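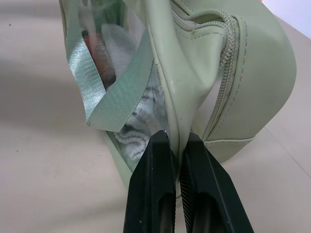

Branch visit to the Isah Street depot, April

Twelve of us from the branch went over to Skedevlow to see how the other lot do it, and what a good day it was! For those who couldn't come, the Isah Street depot is where the Truris staff association won its new rest and lockers agreement last winter, and we'd asked to see it working before we put in our own claim. The lockers came first on the tour. They are deep enough to lay a bag on its side, and I mean a proper one, like the pale green one in the photo with the long zip. Ours at home take a lunchbox and one shoe. Management there had wanted to keep the old narrow ones until the next refit, and it was the night shift petition that moved them, signed by all but a handful.

Yutong Gu, who has been branch secretary at Isah Street for two terms, met us at the gate at half past nine and walked us round the whole site. She knows every bench. The sorting hall handles letters on the left and small parcels on the right, and the two sides used to have different break times, so people who started in the same week never met. Under the agreement everybody has the same twenty minutes mid-shift, paid, with the belts stopped. We were on the floor when it happened. The noise drops away and you suddenly hear people talking! I found it quite moving, and I wasn't the only one.

After tea we had a question session in the canteen. The branch has 1324 members, up from a very low point after the Vovance contract ended and the agency staff were let go. Yutong was frank about that period. They lost the first ballot, they fell out over it, and two reps stood down. The second time round they held meetings at the end of every shift, including the four in the morning one, and brought the cleaners and drivers in from the start. More than 3000 leaflets went out by hand, in five languages. (Our own leaflet could do with being shorter. Theirs is one side of paper and the type is big.)
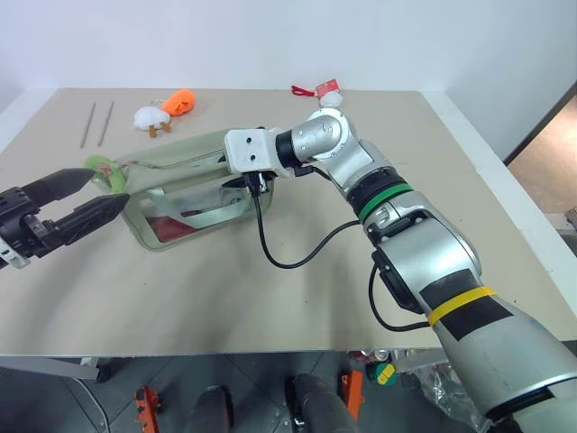 Green pouch on the table, doorway to the right.

The afternoon was given over to the grading dispute, which is still going on. Staff who cover a higher grade for a full month are meant to get the higher rate from day one, but the payroll office has been counting only complete weeks. The association keeps a log of every case on a shared sheet, and each rep updates it before going home. We were shown how it works and I've asked for a blank copy. Gordon wants it for the vans section as well.

A few things I'd like us to talk about at the next branch meeting: the end-of-shift meetings, the cover log, and whether we go for the lockers and the paid break together or one at a time. Yutong's advice was together. She has offered to come and speak if we can fix a date that suits her rota, and I really hope we can.

Thank you to everyone at Isah Street for the welcome and the very good samosas. Fares can be claimed from me, please bring the ticket. The minibus got back at ten past seven and there is a blue umbrella still on it.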